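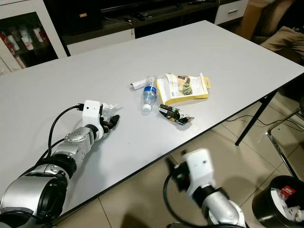
Section 4. First clearing run with two arms

Before you start this section, both arms must be mounted on the stand and the zero position must be saved (see Section 3). The text is written for the Rokmont build with the Flaluvar gripper kit. If you build with other grippers the steps are the same, but the force values are different and you must find them yourself.

4.1 Prepare the table

1. Put the table in front of the stand so that both grippers can reach the middle of the top. A light-coloured top with no pattern is the easiest for the cameras.
2. Push down on each corner of the table. If it rocks, put a piece of card under the short leg.
3. Put the trash bin on the right side, next to the right arm. Do not put it under the table. The arm can not come back from there without touching the edge.
4. Lay out a few light pieces of trash near the middle. Good things to begin with are a tissue, an empty plastic bottle with the cap on, a snack wrapper and a flat paper package. Leave a finger of space between them for the first run.

Note: Glass, cans with sharp edges and anything with liquid inside do not belong in this test.

4.2 Check the cables

1. Look at the cable which goes out of each wrist housing. It must make a loose loop on the outside of the arm.
2. Turn the wrist by hand to both ends, with the power off. The loop should move freely and never become tight.
3. Fix the second cable along the lower segments with soft ties. Leave the joints free.
4. Move the power cables on the floor away from the place where you will stand.

Caution: A tight loop will pull the plug out of the wrist housing. We broke 2 plugs this way in the Ternbridge workshop, and the repair is slow work.

4.3 Set the grippers

1. Open the Holovko panel and choose the left arm.
2. Set the closing force to 40. This is a panel value and has no unit.
3. Set the pause after closing to 500 milliseconds.
4. Copy both values to the right arm and press Save. The panel does not save by itself.

Soft things like a tissue can be held with less force, but the bottle will then slip. Keep one value for everything until you know your grippers well.

4.4 Run the test

1. Keep your hand on the stop button. Other people may stay in the room, but they should keep their arms and legs away from the reach of the robot.
2. Start with the left arm only. Let it close on the tissue, lift it and hold it above the table.
3. If the tissue stays in the fingers, let the arm finish its path. If it falls, press Stop and go back to 4.3.
4. Repeat with the right arm - first on the wrapper, then on the bottle.
5. When each arm works alone, start the program for both.

Caution: Never reach between the arms to correct an object, also when they are standing still. Press Stop first and wait until the panel shows Idle.

Thin paper lying flat on the table is the most difficult. Fold up one corner before the run if the fingers only slide over it.

Section last changed: November 3, 2023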